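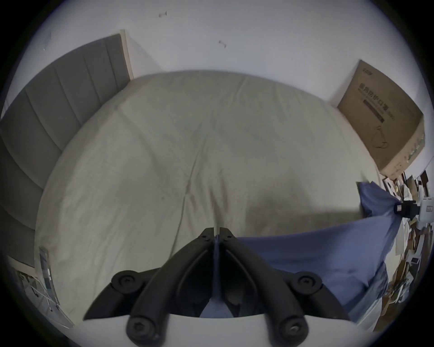

The Elholm Mattress
by Tumholm

Medium-firm. Two-sided. Made by people who have been at it since 1855 and have only recently agreed to put a zipper on the cover.

The Elholm is a plain pocket spring mattress. It has no app. It won't score your sleep, cool your spine or congratulate you in the morning. It has springs, wool, cotton and a label, and we went back and forth on the label.

What's inside

A layer of individually wrapped steel springs, with wool and cotton padding top and bottom. The two sides are identical, so when you've worn a dip into one you can turn the whole thing over and start again. Most mattresses gave this up years ago, when somebody noticed that a mattress with one side costs less than a mattress with two.

The edges are stitched by hand, which keeps them from sagging when you sit down to put your socks on. If you put your socks on standing up, you've paid for something you won't use. Sorry.

How firm is medium-firm?

Firmer than a hotel, softer than a church pew. Side sleepers under 130 lb usually get along better with our softer model, the Odera. Stomach sleepers should stay here. People who sleep flat on their backs with their hands folded can have whichever they like, they seem to be at peace.

Sizes and weight

Twin: 44 lb
Full, queen and king: heavier, in that order
Depth: 12 inches, all sizes

Check the depth of your fitted sheets before you order. Standard deep-pocket sheets will go on without a fight. The shallow ones will go on too, and come off again at three in the morning, one corner at a time.
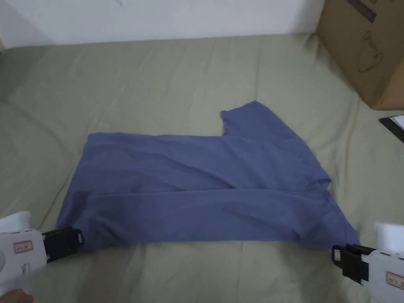

Do I need a box spring?

A box spring is optional. The Elholm is happy on slats, a platform or a solid base, as long as the gaps between slats are narrower than three inches. If you already own a box spring and it doesn't squeak, keep it. If it squeaks, the new mattress will only improve the acoustics.

Delivery

We deliver flat, not rolled. A rolled mattress is a wonderful thing to watch on video and a hard thing to do to a spring. The drivers will carry it to the room you name, provided the stairs allow. Measure the turn at the top of the stairs. Everyone measures the door.

Taking away the old one costs extra and has to be booked when you order. The drivers can't take a mattress that's wet or infested, and they would rather hear about it before they get there.

The first month

Expect a faint smell of wool. It goes. Leave the mattress uncovered for an afternoon with a window open, then make the bed as usual. Rotate it head to foot every couple of weeks at first and turn it over once a season after that. Turning takes 2 people who are currently on good terms. 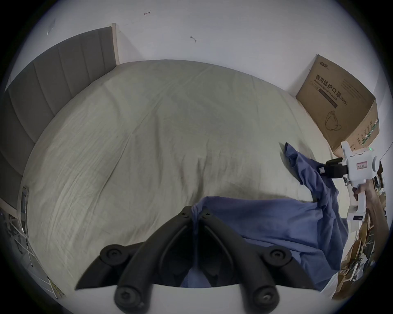 Cleaning

The cover unzips on three sides. Wash it cold and dry it flat. Please don't tumble dry it: our customer service lead, Kelly Nogueira, keeps a shrunken king cover in her office, and it now fits a twin.

For spills, blot with a damp cloth and a little dish soap. Don't soak it and don't use bleach. A mattress protector would have been cheaper, but this isn't the time to bring that up.

Returns and guarantee

Sleep on it through the trial period printed on your order confirmation. If you hate it, write to us and we'll collect it from you. Returned mattresses go to our Mulbridge workshop, where the steel and the wool are taken apart for reuse. They aren't sold again as new, or as "nearly new," or as "new to you."

The guarantee covers broken springs, split seams and zipper failure. It doesn't cover trampolining, dogs, or a change of heart about the firmness after you've had it two years. 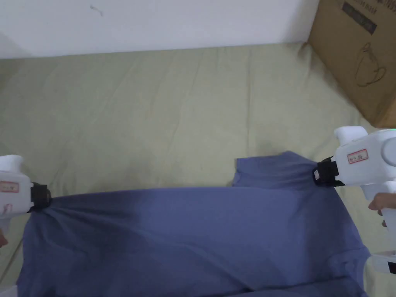

Blue T-shirt on pale green fabric.

Ordering

Mattresses are made to order. The workshop closes for part of August, and orders placed then go to the back of the line in the order they arrived. Matching pillows are listed separately, under Pillows, after much discussion.

Page last updated 22/09/2023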